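Equipment planning: what goes on the list for the two-arm cells

Apr 15, 2021

The equipment request for the next budget year closes at the end of the month, and the two-arm cells are the largest single line on it. Siyabonga Ntuli has asked for the reasoning to be set out before the figures go to purchasing, so this item covers what we intend to buy, what we intend to leave alone, and what is still open.

The request is for 4 additional cells. Each is to be built to the layout already in use at Stolton: two arms on a common aluminum rail at the front, facing a flat floor, with paneled walls on the sides and back. We looked at a version with the arms on separate pedestals. It gives more freedom in spacing, but each pedestal has to be leveled and measured on its own, and every move means repeating the work. The rail stays.

Arms

Arms are quoted as pairs. Tshepo Coetzee has quotes from Hiredico and Van der Merwe, and they differ mainly in what is included. Hiredico quotes the arm, the mounting plate and the control board together. Van der Merwe quotes the arm alone, and the rest appears as separate lines further down. Anyone comparing the two should add those lines back in first. Once that is done the gap is small, and lead time becomes the deciding item: 6 weeks against 22.

We are not asking for a larger arm. The heaviest item in the current task set is well inside the rated load, and a larger arm would need a deeper cell.

Spares

The March review found that most lost hours came from small parts. Cables were the first cause and gripper fingers the second. Motors were a distant third. The spares line has been rewritten to match. It now carries a full cable set per arm, two sets of fingers per gripper, and one control board per cell. One complete spare arm is held for the whole group.

Cable clips are on the list for the first time. They were being paid for out of general supplies, so nothing about their use was recorded. Please book them to the cell from now on.

The spares line comes to $1,828 per cell for the first year, before shipping. It should be treated as a running cost and repeated each year. Last year it was entered once, under setup, and was spent by the second quarter.

Floors, walls and task items

Floor coverings and wall stickers are cheap, but they need a line of their own. The task plan calls for changes of background, and each change takes a cell out of service while the covering is laid and the position check is run again. Nokuthula Potgieter has budgeted half a day per change. Buying several coverings in one order saves on shipping and does nothing for the labor, so please plan the changes to fall together with scheduled maintenance.

Trays, dishes and other task items should be ordered in duplicate, same part number, same batch where the seller allows it. Two trays sold under one name last year differed in rim height, and the grip points had to be set again for the second one.

Bench space and power

Sarkasach, who handle the building side, need the floor plan before they will quote for the electrical work. The plan should show the cell footprint plus clear access at the front, where the rail and boards are serviced. Rear access is not needed. Ayanda Mthembu has the current drawing and will take corrections by email.

Still open

Service contract: Hiredico offers one, and we have not decided whether to take it. Unathi Gumede is comparing the annual fee with our own repair hours from the past year.

Camera mounts: the fixed mount is included in the cell price. A second mount would be extra and is not in the request at present.

Staff time: setup hours for the new cells are not in the equipment budget and should be entered under operations.

Comments on the spares list should go to Tshepo Coetzee, with the part number in the subject line. 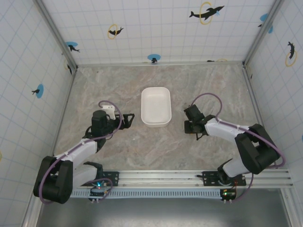

Two-arm cell with rail mounting, marble-pattern floor and a single white tray.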